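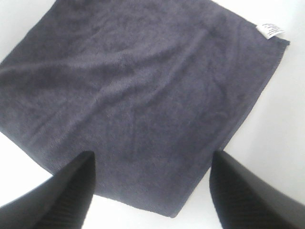
Support > Manuals > Grippers and Fingers

Print this page | E-mail this page

4.3 Comparing finger sets on cloth

Use this procedure to compare two finger sets on the same arm with a flat cloth as the test piece. It applies to the Bakard parallel gripper with Pumetti ribbed fingers or Hundorer smooth fingers. Complete the wrist camera alignment in section 4.2 first.

Before you start

You need a plain, light-colored tabletop, one dark microfiber towel, and the Myung controller with the cloth profile loaded. Leave the care label on the towel. It gives the camera a fixed reference for cloth rotation.

CAUTION: Keep hands out of the work area while the controller is in Run. The fingers can close without warning when a grasp is retried.

Procedure

1. Set the controller to Hold and fit the first finger set. On ribbed fingers, the ribs must face inward on both sides.

2. Open the wrist camera view. Both fingertips must be visible at the bottom of the picture, one on each side. If only one shows, repeat section 4.2.

3. Lay the towel flat on the table. Soft wrinkles are acceptable. Remove any fold that doubles the cloth near the grasp point.

4. Turn the towel so that one corner points toward the gap between the fingers. The corner does not have to be centered.

5. Lock the camera exposure. A white table may read slightly overexposed - this is acceptable as long as the edge of the cloth stays sharp against it.

6. Jog the gripper down until the tips are just above the table. Select Set Floor.

NOTE: Set the floor again after every finger change. The two finger sets are not the same length, and a stored floor value from the longer set will leave the shorter one closing on air.

7. Set grip force to 15 percent and select Run. The arm closes on the corner, lifts, holds, and releases.

8. Repeat for 37 grasps. Lay the towel out again by hand after each release, with the controller in Hold.

9. Export the log, fit the second finger set, and repeat steps 2 through 8 at the same force.

Reading the log

Each grasp is logged as Held, Slipped, or Missed. Slipped means that the fingers closed on cloth but lost it during the lift. Missed means that they closed fully with nothing between them. A run with many misses usually points to a wrong floor value. Correct it and discard the run before comparing finger sets.

Do not compare logs recorded with different towels. Pile and hem thickness both affect the result.

Finger wear

Inspect the ribs every 1,000 grasps and brush out lint. Replace ribbed fingers as a pair at 3,000 grasps, or sooner if the ribs at the tip are rounded.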